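Speaker notes - "Keep It Going: Getting More Years Out of a Phone"
Bellamy Public Library, evening talk series
Notes last changed 12/26/21

Start without slides. Ask for hands: who has an old phone in a kitchen drawer? Keep hands up if it still turns on. Keep them up if you know the passcode. (Most hands drop at that one. Let people laugh, then come back to it under "handing down.")

Opening. I love this subject. I had a Hendska phone for seven years and I was sorry to see it go. It cost me $549 new. The one before it cost $700 and I gave up on it after two years, for no better reason than it had gotten slow and I was annoyed. Put both numbers on the whiteboard and let the room do the division. Don't rush this, people enjoy doing it out loud.

Then the main idea of the evening: a phone usually feels old long before it is old. Four things make it feel that way, and three of them are cheap to deal with. Battery, storage, a dirty charging port, and software support. Support is the hard one, so leave it for later.

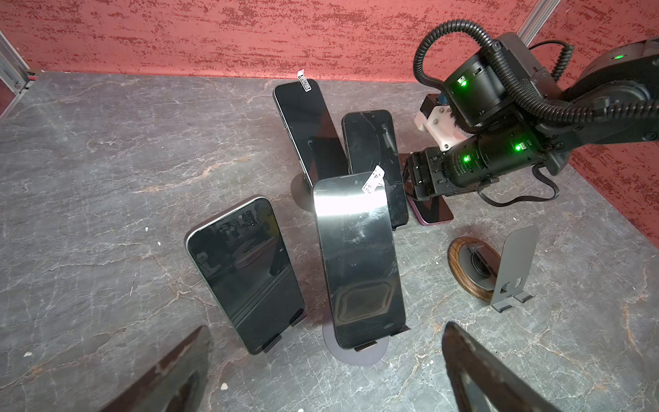 Battery first, it's the big one. A tired battery makes a phone shut off early, and on some models it makes the whole thing run slower too. People blame the phone and go shopping! Show them where the battery health page lives in settings. The menu names move from model to model, so tell them to use the search box in settings and type "battery." Walk the aisle while they look. Give this part plenty of time, it's where the best conversations start.

Replacement: a shop is the way to go for most of us. A battery that has swollen should never be pressed, poked or charged. Say that twice. If the screen is lifting at the edge, stop using the phone and take it to a repair counter.

Everyday habits. Heat is the enemy, so no dashboard in May and no charging under a pillow. Topping up little and often is fine. You don't need to run it down to empty, which was good advice for much older kinds of battery and has hung around ever since.

Next, storage. A phone that is nearly full gets cranky. Videos are almost always the culprit, then message attachments, then that one game. Have everyone open their storage page and sort by size. Somebody will gasp. Back up before deleting - and check the backup by opening a few pictures from it on another device.
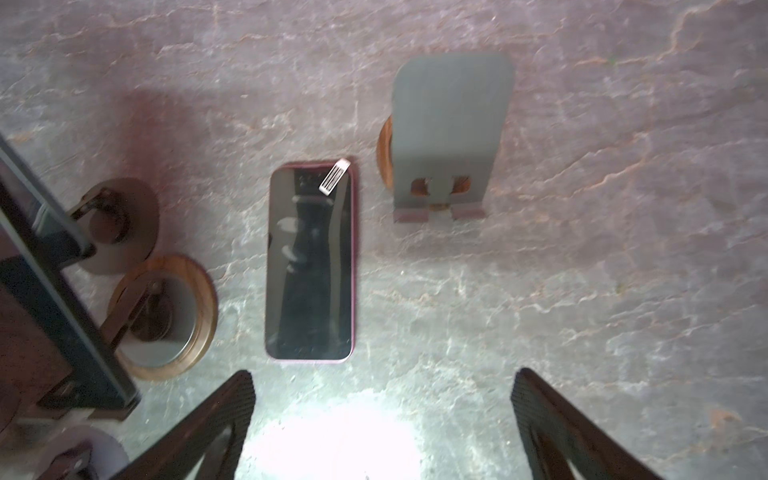 Now the charging port, my favorite part of the night. If the cable wobbles or only charges at a certain angle, there is a fair chance the port is packed with pocket lint. Power the phone off, use a wooden toothpick, go gently along the back wall of the port, and have a bright lamp handy. No metal, no water, no blowing into it. I did this for a neighbor and she had already ordered a new phone.

Cases are worth a mention here. Take yours off now and then, wipe out the grit, wipe the phone with a soft dry cloth, put it back on. Grit under a case is what scratches a back panel.

Software support. Slow down for this section, it's the serious one. Once a maker stops sending security updates, I wouldn't do banking on that phone. It can still be a music player, a kitchen timer, a recipe screen, an alarm clock. Look up the support end date before you buy, new or used, and write it on the receipt. That date matters more to me than the camera.

Buying used: ask the seller to sign out of their account while you stand there. Check that calls, speaker, both cameras and charging work. The checklist on the back table is the Grestenel one, printed single-sided so there's room to scribble.

Handing down. Back to the passcode question from the start. Tell the Zillex story only if there's time. 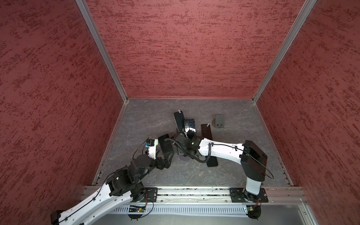 Do I have to reset a phone before I give it to someone in the family?

It's the kindest thing you can do for them. Back it up, sign out of your accounts, take out the SIM card, then run the factory reset from settings, in that order. If you reset first and sign out later, the new owner may be asked for your password at the first screen, and you may be on vacation.

If things run long, drop the cases section and keep the port. Toothpicks and cloths are in the tote bag. Leave the whiteboard numbers up while people are packing up, a few always want to copy them down.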